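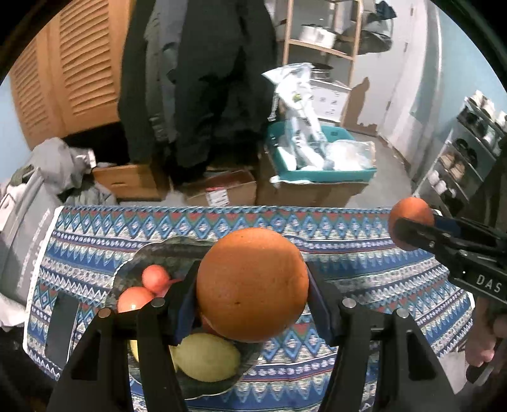 Drisau is a fruit packing firm in Munthorpe that began automating its sorting and gift-basket work under a program named Tamiru. The firm employs 74 people, most of them on the packing lines. Part of the program takes place at ordinary tables, where workers pick up fruit with hand-held grippers and the recorded movements are used to train robot arms. An orange is held between two padded fingers and lifted clear of the bowl or set down in it, and the same handling is repeated with fruit of other sizes. A full set for one kind of fruit is 200 recordings.

Before the program, baskets were filled entirely by hand. Packers stood for most of a shift and were paid partly by the basket. The first two arms, supplied by Endusura, were installed in August at the end of line 2, where they took over the placing of citrus. Soft fruit stayed with the packers, as did the final check for bruises.
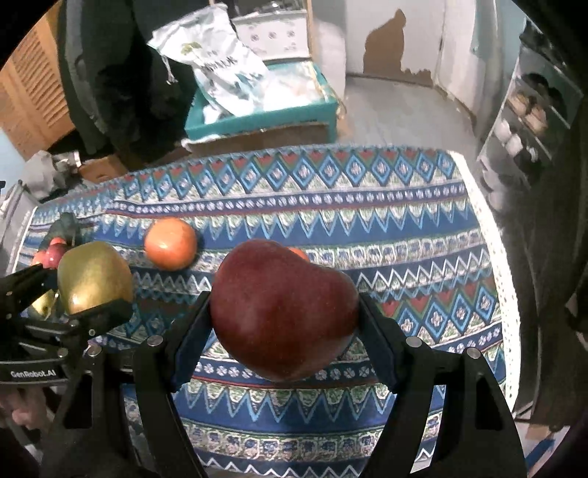 Pay by the basket ended when the arms came into use, and an hourly rate replaced it. Some of the faster packers earned less under the new rate, and the firm paid them the difference for one season. Recording work is open to anyone who has spent a year on the lines. It is done seated or standing, in turns of two hours, and counts as regular time.

Lesia Didenko, a former line lead, runs the training of new recorders. Selamawit Belay represented the packers in the talks on the hourly rate and later asked for a written rule on who may stop an arm. Under the rule adopted, any worker on the line may do so without asking a supervisor.

The two arms fill up to 2,000 baskets a week with citrus. Mangoes are still packed by hand, and recordings for them are being collected.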